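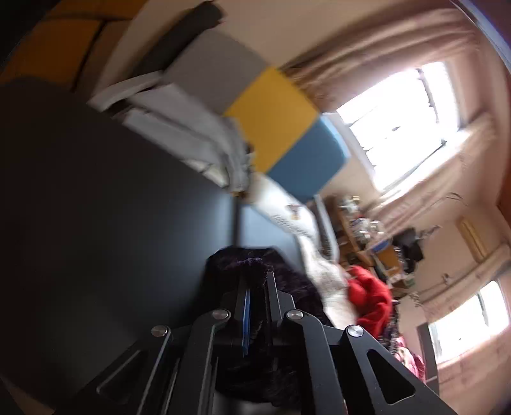
3. The Nelora song collection

3.1 Provenance

The material discussed in this section comes from a collection of field recordings and handwritten song texts made in the upland district of Nelora between 1951 and 1958. The collectors worked in pairs, one operating the disc cutter and the other taking down the words, and each pair was expected to produce a typed fair copy within a month of returning. In practice the fair copies were made much later, and in several cases by people who had not been present at the recording. The collection was divided in 1963, when the discs went to the regional radio archive at Stemska and the paper went to the teachers' college. It has not been kept in one place again.

The surviving paper comprises 1,126 song texts, of which 893 can be matched to a recording by shelf number. The remainder either carry no number or carry one that belongs to a different song. Belhaj and Sleiman, who prepared the first joint handlist, treated the unmatched texts as stray copies. We do not follow them in this. Many of the unmatched sheets contain verses found on no disc, and the handwriting shows that they were written down at speed, with abbreviations and crossings-out which a copyist would have had little cause to reproduce.

3.2 The laments

Our concern is with the laments, a group of 308 texts filed under a single heading by the original compilers. The heading is misleading. It covers songs for the dead, songs sung when a bride left her parents' house, and a smaller set of songs addressed to men conscripted during the war. The three share a descending melodic line and a habit of naming the absent person in the first verse, and it was presumably on these grounds that they were put together. They differ in who sang them and where. Funeral laments were sung by women related to the dead person by marriage. Bridal laments were sung by unmarried friends. The conscript songs have no fixed singer, and some are in a man's voice throughout.

The compilers removed names from the fair copies and put a dash or an initial in their place. The field sheets usually keep them. Where both survive, it is possible to see how much else was changed at the same stage. Dialect forms were brought into line with the school grammar, and repeated lines were written once with a numeral in the margin. References to priests were left out in most of the funeral laments but kept in the bridal ones -- a difference for which we have found no written instruction.

3.3 Transcription

Each text was transcribed from the field sheet where one exists and otherwise from the fair copy. Recordings were used to settle doubtful readings but were not allowed to replace them, as the singer on the disc may have been giving a second performance. Panyasiri and Lill transcribed independently and compared results line by line. Disagreements fell mostly on word boundaries and on the vowel of the vocative ending, which the collectors wrote in at least two ways. Where no agreement could be reached, both readings are given in the apparatus.

Line numbering follows the sung line, not the written one. This departs from the practice of the Palteo edition, in which two short lines are often printed as one long line, and readers comparing the two should allow for the difference.

3.4 The Helmy notebooks

A further source came to light during the work. The notebooks of the collector known in the correspondence only as Helmy contain drafts of 28 laments, all from villages on the eastern side of the district. Daly has compared the drafts with the field sheets and finds that roughly half were written before the date given for the recording. The most likely explanation is that the words were taken down on an earlier visit, without equipment, and the singers were asked to repeat them for the disc. If so, the recorded versions in this group are shaped by a rehearsal, and their regular verse length cannot be taken as typical of the tradition.

The notebooks also record payments in flour and lamp oil. These entries are printed separately in Appendix B.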